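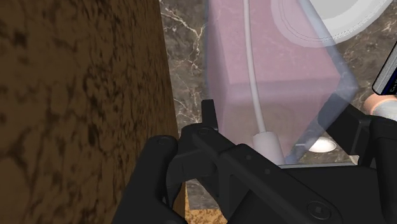
pradow53
Arbeitsplatte Marmor, dunkelgrau mit weißen Adern. Zitronensaft drauf, jetzt matter Fleck. Was tun??

Arkia
Polieren lassen. Kostet halt. Hab 237 € gezahlt

nesico_647
Quatsch, Polierpulver reicht — nass, kleiner Filz, fertig.

Arkia
Bei dunklem Stein siehst du danach jeden Kringel. Würd ichs nicht machen

pradow53
ok, und imprägnieren hilft nciht? 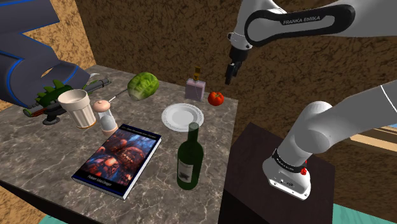
Grauer Marmor, voll gestellt

nesico_647
Gegen Säure nicht. Nur gegen Öl u. Rotwein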